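Textile Care and Finishing, Unit 21
Dimensional Change in Knits During Laundering
Instructor: Montserrat Ibarra

1. Terms

Relaxation shrinkage is the recovery of strain put into a fabric during knitting, wet finishing and winding. Most of it appears in the first few wash cycles. Felting shrinkage is confined to wool and other scaled hair fibers and does not reverse. Growth is a positive change, usually in the width direction, and is reported with a plus sign.

Dimensional change (percent) = 100 x (B - A) / A, where A is the benchmark distance before laundering and B the distance after. A benchmark of 500 mm that measures 485 mm after drying gives -3.0 percent.

2. Structure

Plain jersey has its face and back loops unbalanced, so cut edges curl and the fabric tends to skew. A 1x1 rib alternates face and back wales. It lies flat at the edge, stretches widthwise and recovers well, but it is harder to measure because light hand tension changes the reading. 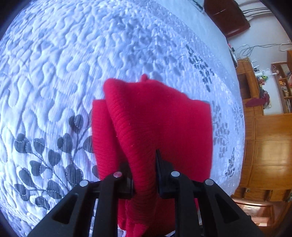

Rib specimens are therefore conditioned flat for at least four hours before marking. Do not smooth them with the palm. Lift and lower the specimen until the wales are straight, then place the template. Mark three pairs of benchmarks in each direction and report the mean.

3. Drying

Tumble drying gives more length shrinkage than flat drying in nearly all cotton knits, because agitation lets the loops move toward their relaxed shape. Line drying adds load from retained water. A wet specimen weighing 700 g can hide shrinkage that shows up in the next tumble cycle.

4. Assigned work

Read the Gyamfi chapter on loop length, sections 2 and 3. Work the problem set with the Hondetti data sheet. Problem 4 should use the tumble-dry column only. Questions on the data sheet go to Akua Asamoah.

Due 12/01/2018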